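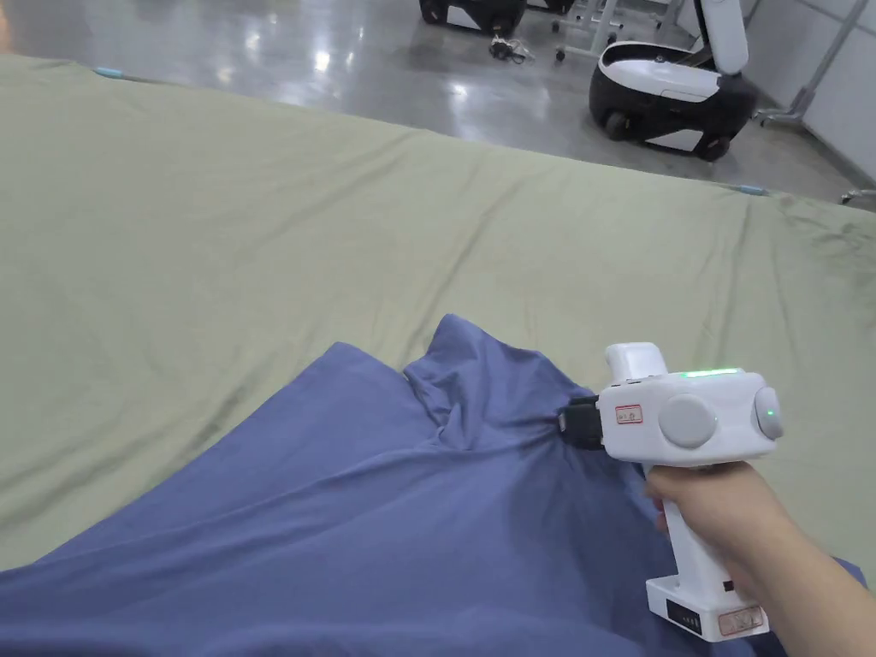
Jummai Ojo wrote back within the hour that the last checklist was "nine lines of yes and one line of see above," and that if folding clothes on a big covered surface needs a safety inspection at all, it needs one where somebody can fail. Fair enough. I've redone it with comments. I remain unconvinced that half of these items prevent anything, and I've said so where it applies.

Felska clothing room, folding area
Inspection date: July 17, 2023
Checked by: Darmawan Nugroho
Form: 527, with comments
Marks used: OK, Not OK, Can't say

1. Cover sheet lies flat enough to work on
Can't say.
The green sheet has long creases in it. The form wants "smooth and free of wrinkles," and I have yet to meet a fabric cover that stays that way past the first shirt. What I'd want to know is whether a crease can carry over into a folded garment, or whether the sheet slides when you pull on something. Those are two different questions and the form asks neither.

2. Cover sheet clean
Not OK.
There's a darker smudged patch toward the right side. Bukola Ibrahim thinks it's an old mark that won't come out. Maybe so. "It was already like that" has been the answer to a lot of things in this room. Wash it, and if the patch is still there, write that down so the next person doesn't have to guess. Until then light-colored things get folded on the other side.

3. Cover sheet secured at the edges
Can't say.
Two small cyan tabs on the far edge. I was told these "hold everything in place." I'd like to see that shown. Pull test to be done by hand at both ends of the edge, with the surface cleared. Zoriana Kostiuk has agreed to do it and I have agreed not to stand over her.

4. No sheet or clothing hanging where feet go
OK on the day.
I dislike giving an OK here because it's true for as long as it takes someone to drop a sleeve over the side. Check again at the end of each shift.

5. Garments checked for pins, tags and hard objects before folding
Not OK.
Pockets were being checked. Collars and hems were not. Abimbola Fashola found 3 straight pins in one donated dress shirt last July, all of them under the collar, and that shirt had been through the wash. The instruction sheet says "inspect visually," and you can't see a pin that's under a collar. Run a thumb along the outside of the fabric, slowly. Yes, it takes longer.

6. One garment at a time on the folding surface
OK.
A blue-violet one, probably a shirt, loosely spread. I've got no quarrel with this rule except that it disappears when the bins fill up.

7. Garment lifted by a small pinch and laid out before folding
OK, with a doubt.
The Ornivard folding guide says to lift from the middle, let the cloth hang, then lay it down and work outward. Fine for a T-shirt. I tried it with a knit sweater and got a sweater with a point in the middle of it. The guide also claims this method "reduces strain on wrists and shoulders," with no word on who measured that or how. I'd call it a habit that some people like. Knits should be lifted from both shoulders until I see something better.

8. Reach
Can't say.
The surface is large. Shorter folders lean over to get at the far side, and leaning is what sore backs come from, if anything in this room causes them. The form's answer is a poster. Mine would be to keep the work on the near half and leave the far edge alone. Jummai says people will ignore that too. She may be right, but it costs less than a poster.

9. Finished piles stable, nothing stacked over shoulder height
OK.
Shelf limit stays at 5 folded shirts deep. Somebody asked where that number came from. I don't know, and neither does Tamuno, who supplied the shelves and gave it to us.

Follow-up

Wash the cover sheet and report on the patch: Bukola.
Pull test on the tabs: Zoriana.
Add collars and hems to the wall instructions: Abimbola.
Ask Pusach for a second cover sheet so that item 2 doesn't close the surface down every time there's laundry. I asked in the spring and was told it was on order. I'd like the order number this time.

One more comment, on the form itself. It has a box at the bottom for an overall score. I left it blank. A room with a pin in a collar and a room with a wrinkled sheet come out at the same score, and I don't want my name next to that.

D. Nugroho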